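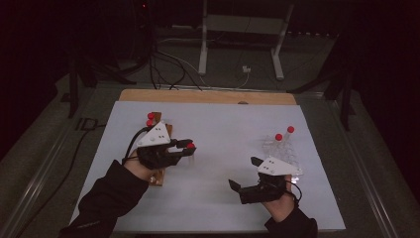
Hand grippers at the bench. Red cap in the left one, two capped tubes already in the rack.

Bench rules for hand gripper work, small parts

Put together by Annelore Hagedorn for the Vondthorpe workshop. Last gone over in May. Read it before your first shift, takes 5 minutes.

Setting up
White board flat on the base board. Check it doesn't rock. If it rocks, fix it now, you'll hate it later.
Cap holder on the left, tube rack on the right. Lefties, ask Roman about swapping, dont just swap.
Wipe the gripper tips. Dry cloth only.
Dark sleeves, pushed past nothing, cuffs down at the wrist. No rings, no watches.

Cables
Out the back of the gripper and clear of your wrist. A loop is fine, a twist is not.
Never under the board.
Floor cables stay behind the table. If you have to step over one, move it first.

Picking caps
Left gripper takes the cap. Right gripper waits open till it's needed.
Close slow. Round caps shoot out if you pinch above the middle.
Dropped one? Leave it, finish the move, then log it. Do not chase it with your fingers.
One cap at a time!! Even if you're good.

Plates on top
Don't touch the dots. Don't put tape over them, don't write near them.
Scratched plate goes in the Jallance box, new one comes out of the drawer. Write down which gripper.

Pace
Same speed at the end as at the start. Roughly 200 caps is a full session, then you stop, even if it's going great.
Hands sore before that, stop before that. Shake them out, get some water.
Minimum 2 people in the room when the power is on.

Packing up
Power off, then cables, then grippers. In that order.
Grippers back on the shelf with the fingers open, otherwise the springs get lazy.
Count nothing, just fill in form 663 and leave it in the Handari tray by teh door.
Loose caps go back in the jar, not in your pocket. Check your pockets.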